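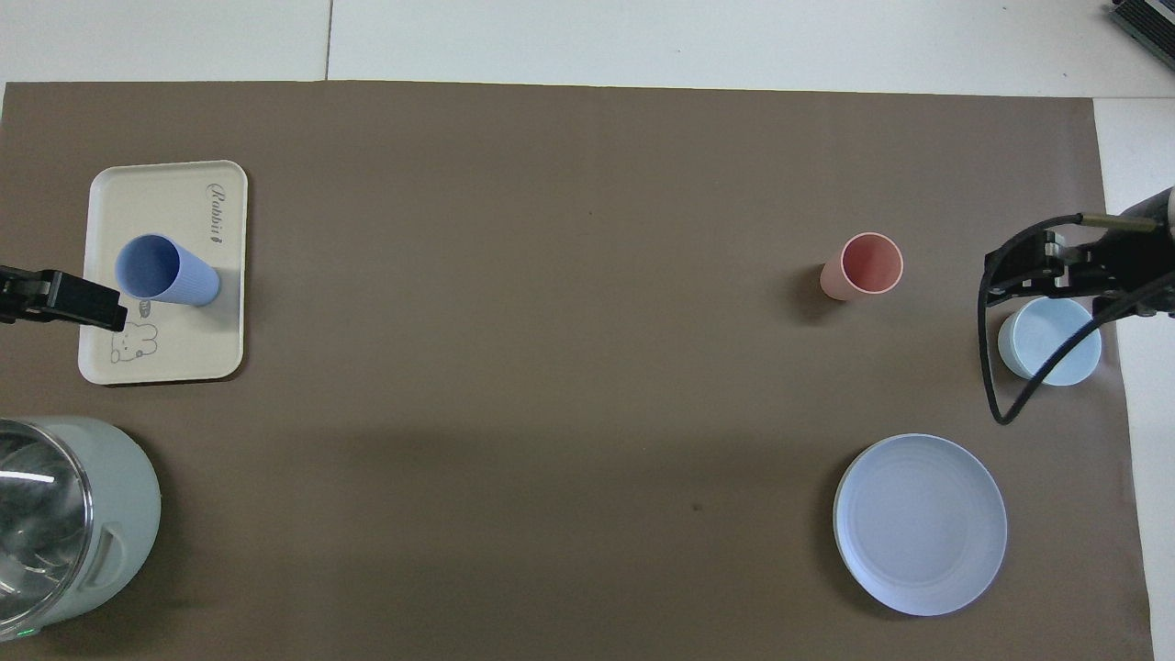 The tea table at Tuvell, with the rabbit tray, a blue cup and the green kettle.

Visit to the Tuvell housewares open day, 10 May 2019

I went over with Modupe Dauda, who had put our names down in the spring. The showroom is on the Tradavell estate, behind the tyre place, and the number 126 bus stops at the gate. Parking is free but there wasn't much of it left by half past ten.

You sign in at a desk and get a paper badge and a price list. The price list runs to 161 lines and is in no order I could work out. Modupe gave up on hers and wrote her notes on the back of it.

The ground floor is set out by what you would do with the things. Baking comes first, then storage, then drinks, with bedding at the far end by the fire door. I spent most of my time at drinks. The tables there are white and the one I liked had a big sheet of brown paper over it, with a kettle, a tray and a cup on top.

The tray is cream with rounded corners and a low rim. It has the word "Rabbit" on it in dark script and a plain line drawing of a rabbit, fairly round, with a little speech bubble. I thought it would be too childish for our kitchen but the drawing is faint and I came round to it. The cup is plastic, a soft blue going towards purple, with ribs down the outside. I have dropped enough smooth ones to see the point of that.

The kettle is a pale green electric one. The handle grip is set into the body, so it takes up less room than ours does. You can see down through the lid to the metal inside. I asked if it came in other colours and was told to ask again in September.

Upstairs was a talk by Benjie Buenaventura on choosing stock for small shops. It lasted longer than planned - the questions were mostly on delivery charges - and we left before the end to get lunch. There is a café next door called Thái which does a good noodle soup and only takes cash.

In the afternoon we looked at Trelura, the storage range. Boxes with lids, mainly. The larger size stacks well, the smaller one slides about. Modupe ordered 2 of the larger for the shop and they will be sent on.

Toilets are on the first floor and there is a lift. Bags can be left at the desk.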